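About us | Team | Sirkberg Motocross School

Sirkberg is a riding school for motocross, and we are open for everybody from six years old. Marthinus Mokoena started it after he stopped racing himself. In the first season he had one van, two small bikes and a rented field with a start gate made from old pipe. Today we have our own track of 1523 meters, with a separate short loop for the youngest riders.

Daranee Yimyam came to us as a suspension mechanic and now she leads the coaching. She teaches the way she learned it: first standing position, then braking, then corners, and the jumps only when the rest is calm. Some parents find this slow. We understand it, but we did not change it.

In a normal season we train some 42 riders. We keep 28 places for the regular group, which rides every Saturday morning. The other places are for riders who come for a few weeks before a championship round. Our race team is called Collik, and it is small — three riders in the 125 class and one in the 250. In August we close the track for two weeks to repair the ruts and the watering line.
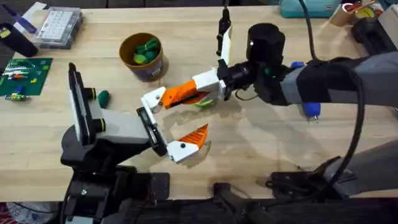

The bikes are prepared in our own workshop, and every rider from the age of twelve has to help with it. They learn to change a tire, clean an air filter and set the sag for their own weight. Daranee wants small things done on a wooden tabletop in good light, as light as the one under the two robot arms, because a dropped needle clip is easy to find on pale wood. After the lesson the tools go back on the wall, and the rider signs the book of the bike.

If you want to visit us, please write first — on training days we are all at the track and the telephone stays in the office. Riding gear can be borrowed for the first two lessons, but boots you must bring yourself.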